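Budgeting for a second pair of hand-held grippers, what am I forgetting?

Posted in: Buying and Budgeting, 19/02/2018

mulgaflat
We've been recording table-setting tasks on one pair of hand-held grippers since November and I've finally been told I can put in for a second pair. Chopsticks, cutlery, plate on a placemat, that sort of thing.

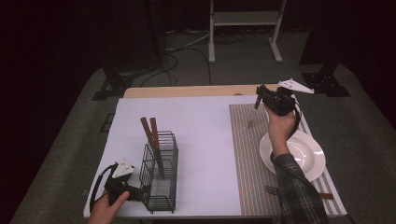

tenpinterry
Before you price any hardware, work out how many hours a day the pair you've got is in somebody's hands. We bought a second set from Junder and it lived in a drawer for months. What we were short of was people.

mulgaflat
Fair question! It's in use most of the day, and we've got two people who'd happily record at the same time if they had gear. So I reckon the people side is covered. What I've got so far (dollars, before GST):

Second pair of grippers with mounts, Brunner quote: 3,768
Spare cables: 243
Jaw pads and screws: 313
Another table, paper, placemats, cutlery and so on: 400

The boss will ask why the cables are that dear and I don't have a great answer apart from "they're the ones on the quote".

saltbushkev
Double the cable line. I'm serious. They get tugged every time somebody reaches across the table, and the plug end always goes first. We had one go on a Friday arvo and lost the whole next week waiting on the post.

tenpinterry
Or buy decent right-angle leads from an electronics shop for a fraction of that and tie them to the wrist with a bit of velcro. I wouldn't give Brunner or anybody else that sort of money for a cable.

saltbushkev
Tried it. The cheap ones were stiffer and people complained their wrists were sore by lunch. You get what you pay for with those.

tenpinterry
Then you bought the wrong cheap ones mate. Look for silicone jacket, it flops about like cooked spaghetti.

pomegranate_jo
Can I ask the rude question, why grippers in people's hands at all? For what you're spending plus a bit you could put a deposit on a small arm from Sondum and record on the real thing.

mulgaflat
Not rude, I got asked the same in the meeting. We do have an arm on the plan for next financial year, but a person can get through a heap more goes at picking up a chopstick than our lot ever managed driving an arm, and I can train a new starter in a morning. Plus the deposit is only the start, there's the base, the fencing, somebody to look after it...

pomegranate_jo
Yeah, okay on the training. I still think you'll end up paying twice. If the jaws on the arm you buy next year don't match the ones you're recording with now, what then? I'd get that in writing from the supplier before you sign for anything.

mulgaflat
Hmm. That one I hadn't chased up. Will ring Brunner tomorrow and ask if the same jaws bolt onto an arm flange.

saltbushkev
Ask about lead time on the mounts while you're on the phone. Ours were quoted separately from the grippers and turned up well after everything else.

candlebark77
We went through Candlow instead and they let us trial a pair for a fortnight before we committed. Heavier than I'd like, mind you. My forearm knew about it. If your people are doing long sessions, get them to hold the things before you pick, and put the weight in your comparison next to the price.

tenpinterry
+1 to a trial. And I'd halve the tableware line, op shops are full of plates and forks.

mulgaflat
Nah, leaving that one alone, most of it is the table! But I'm adding a second lot of cables and taking it out of the screws and pads if I have to. Will post the final version once Brunner get back to me about the jaws.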